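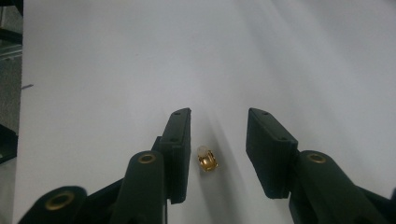 Pinza de mano abierta ante una pieza pequeña de color dorado.

Quiénes somos

Guma es una empresa de enseñanza de tareas a robots. Trabajamos para talleres y fabricantes que tienen un brazo instalado, o piensan instalarlo, y no quieren programar cada movimiento línea por línea. Una persona hace la tarea con las manos, con pinzas parecidas a las que llevará el robot, y de esas demostraciones sale el material con el que se entrena.

La empresa la fundaron Elvia Robles y Tamer Daher. Elvia venía del montaje de piezas pequeñas y Tamer del mantenimiento de brazos industriales. El primer encargo fue para Rosales, un taller que necesitaba pasar piezas sueltas de una bandeja a otra. Se hicieron 94 demostraciones y hubo que repetir casi todas, porque cada operador agarraba la pieza a su manera. De ahí salió la guía de trabajo que seguimos usando.

Hoy somos nueve personas. La mayoría pasa buena parte de la jornada en la mesa, con una pinza en cada mano.

Cómo trabajamos

Primero vemos la tarea en el taller del cliente y la reproducimos en nuestra sala. Después, dos operadores la practican hasta hacerla igual y sin prisas. Las sesiones duran 40 minutos como máximo, con descanso obligatorio — las muñecas se cansan antes de lo que parece y una demostración hecha con cansancio se nota luego en el robot.

Emum es nuestra línea de demostración a mano: el operador sujeta las pinzas y trabaja directamente sobre los objetos. Jurel es la línea de control remoto, para los casos en que conviene que sea el propio brazo el que se mueva desde el principio. Muchos proyectos empiezan con Emum y terminan con unas cuantas sesiones de Jurel.
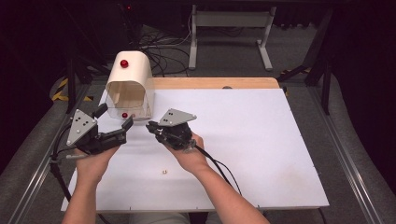
¿Hace falta saber programar para enseñar una tarea?
Para hacer las demostraciones, no. Basta con conocer bien la tarea y pasar por la formación inicial, que incluye el manejo de las pinzas, el ritmo y qué hacer cuando una pieza se cae. De la programación se ocupa nuestro equipo.

Las demostraciones fallidas también se guardan, en una carpeta aparte. En el último proyecto entregado fueron 767 demostraciones válidas, revisadas una a una por alguien distinto de quien las hizo.

Visitas y formación

Recibimos visitas de empresas y centros de formación profesional con cita previa. En septiembre abrimos plazas de prácticas para quien quiera aprender el oficio de operador. Las solicitudes las atiende Elvia Robles; las consultas técnicas, Tamer Daher.

Página actualizada el 22 de diciembre de 2018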